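Subject: Re: [manip-learn] Wrist camera only: is anyone getting away with it?
From: Gareth Penrose

On the Vukadinović thread, somebody wrote:

> We dropped the overhead camera in May and success on brick sorting
> went up. I don't believe it and neither does my supervisor. Has
> anyone else seen this, or have we broken the scoring script?

You may well have broken the scoring script. We broke ours twice. But we see the same thing at Vasthorpe, and I've now spent long enough trying to make it go away that I'm inclined to believe it.

Our set is 1,918 demonstrations of picking toddler bricks, red and yellow, with a blue bin for the red ones. We trained one policy on both views and one on the wrist view alone, same network, same number of steps. The two-view policy is lovely until somebody moves the bin, at which point it reaches with great dignity for where the bin used to be. The wrist-only one has no idea where anything is and so has to look.

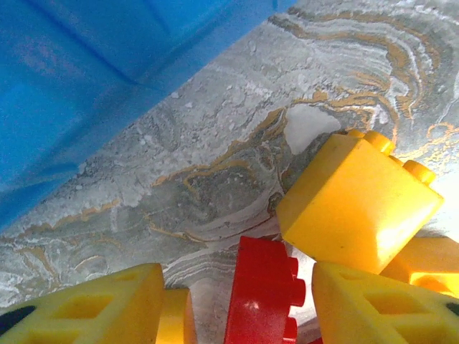 The trouble starts when it has to choose. With a red brick hard up against yellow ones, and yellow fingers on top of that, our first colour augmentation was a disaster. We had borrowed the Nandetti settings, which shift hue quite freely, and the policy came to regard its own fingertips as something worth picking up. Turning the hue shift right down fixed most of it. I'd check that before you touch anything else.

The other thing is when to let go. We label release from the finger width, and the label was arriving late on any brick gripped by its rim, so the policy learned to hover over the pile like a guest who can't find his coat. Moving the label back a few steps helped. 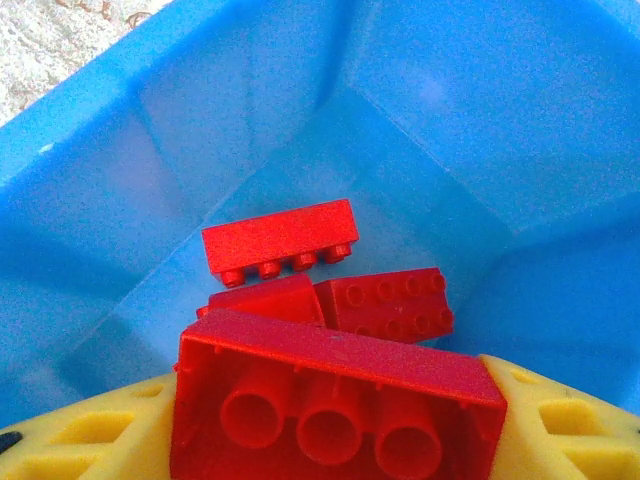 After both changes we ran 2,000 trials and counted 1,570 as clean, meaning right colour, in the bin, no second attempt. Of the failures I went through by hand, 53 were the arm letting go while still touching a brick already in there. I'd have called some of those successes, but Inudmont scored theirs strictly and I want to be able to compare.

What I can't tell you is whether any of this survives a cluttered table. Ours has a busy marbled pattern and I had hoped that would count - reviewer two says it doesn't.

Happy to send the augmentation config off-list. Which hue range were you using?

Gareth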